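Fifty tasks and a stack of books: the Stokik student manipulation project

Posted Wednesday, May 18, 2022

Radek Ševčík has run the Stokik project course for four years. Each cohort of students records demonstrations with hand-held grippers, trains a small policy on the recordings, and then tries to make an arm repeat the job. Volker Kettler supervises the hardware side and marks the lab notebooks. We spoke to both of them between two recording sessions, while one group was still arguing over how far apart the jaws should start.

The course is short on theory by design. Students get one lecture on calibration and one on data formats, and after that they work from a list of 50 household tasks. "They choose from the list in the first week and they are not allowed to swap," says Ševčík. "If they could swap, everybody would end up doing blocks and cups. Books are a poor choice if you want an easy term. They slide, they bend, the covers are glossy and the edges look alike."

The book task is written in two lines on the sheet. Pick the top item from a small stack. Place it flat inside the marked area. Groups tend to underestimate it, according to Kettler, and the first problem is usually the approach angle.

"A paperback lying at an angle on other books gives you very little to hold," he says. "You can take it by the long sides, if the jaws open wide enough, or you can push it until a corner overhangs and take it by that. Both work. What does not work is a student who does one in the morning and the other in the afternoon and puts all of it in the same set."

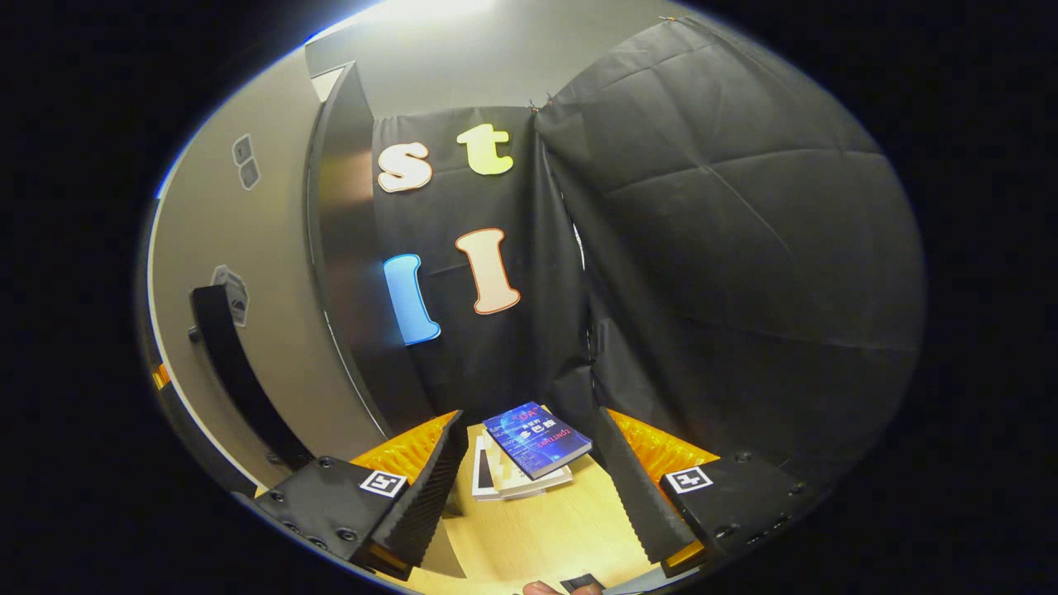 Hand-held gripper open over the book stack, with a fiducial marker on each finger.

The grippers themselves are kept simple. Each finger carries a printed square marker, and the software, a package the students call Ondavix, uses the two markers to work out the width of the opening in every video frame. Kettler is particular about them.

"A thumb over a marker costs you the width reading," he says. "So does glare. I ask them to look at the first ten seconds of every session before they record anything else. Most of the lost data in October was lost that way, and it would have taken less than a minute to notice."

The pads have also changed. The first version was smooth, and on coated covers it slipped under light pressure. The students tried several surfaces and settled on a textured pad, which they fit and replace themselves. Kettler would not call the matter closed. "It holds better on the covers we have tested. I have not seen a proper comparison at equal force, and I have asked for one. It is in the marking scheme for next year."

By the end of last term the shared archive held 3,627 usable recordings. Ševčík gives the number without much enthusiasm. In his view, the count matters less than the notes kept with it, and the notes are uneven. Some groups logged the start position, the lighting and the operator for each run. One group logged the operator only, and used nicknames.

"We could not tell who was left-handed," he says. "That sounds minor. The approach path is mirrored, and the trained policy dithered in the middle because it had learned both."

Each group is asked for about 200 demonstrations before it may train. Kettler defends the limit. He has seen groups start training early, get a poor result, and spend two weeks adjusting the network when the recordings were at fault. The check is now a script named Walczak, which refuses a set with missing widths or clips that are too short. Students dislike it.

"They are free to dislike it," says Kettler. "It prints the line number of each rejected clip. That is more than I had when I was a student."

The last stage is the transfer to the arm. The mounted gripper has the same finger geometry as the hand-held one, so the pads and markers can be carried across. The speed is the harder part. People move quickly over the table and slow down sharply just before contact, and the arm follows that profile badly. Ševčík now has the students practise at an even pace — dull work, he admits — before their recordings are accepted.

Next year's groups will store their recordings on Plesex, the new lab server, and the log sheet will have a compulsory field for handedness. The book task stays on the list.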